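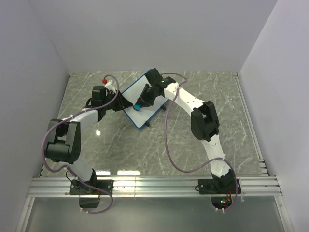 The two arms at the little board, Grutbridge lab

The planner had been lying to me since November. I'd ask it for a path and it would say fine, got one, 36 waypoints, and then the left arm would stop dead and sulk because the right arm was in its way. Two arms, one whiteboard, and me up at midnight with cold noodles, reading logs.

My boss at Fastov wanted handwriting. Not good handwriting, he said, just something a customer could point at. So I wrote a controller that pushed the marker until it felt the board push back, and I ran it 100 times in simulation, where it wrote like a schoolteacher. Then I put it on the real thing!

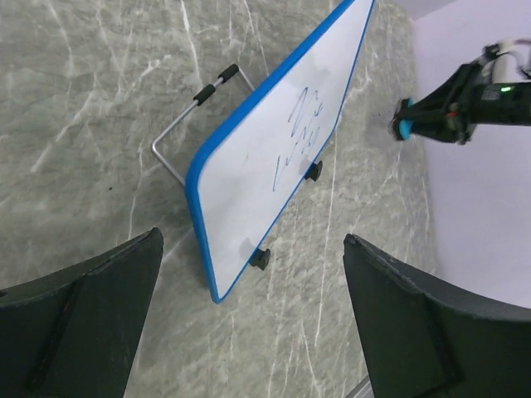 I blamed the calibration first, because I always do. Then I blamed the clock. The two arms were nearly 30 milliseconds apart, so each one was planning around where the other used to be (I've had relationships like that). I moved them onto one clock, cleared the cache, and typed the word I'd been typing all week, which was "hello."

The log said the planner had replaced my string. I figured I'd left some test text in the config, so I searched the whole repo. Nothing. I searched the old Dretstead branch too, the one we'd sworn never to open again. 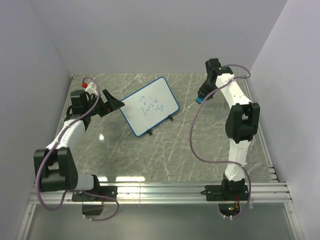
There was a comment in there, four years old, above a function I didn't remember: "let it finish." No name on it. I read the function twice and it was good – better than mine. It waited for both arms to agree before it lifted the marker.

I should have deleted it. I merged it, set the timeout to never, and went to find a fork.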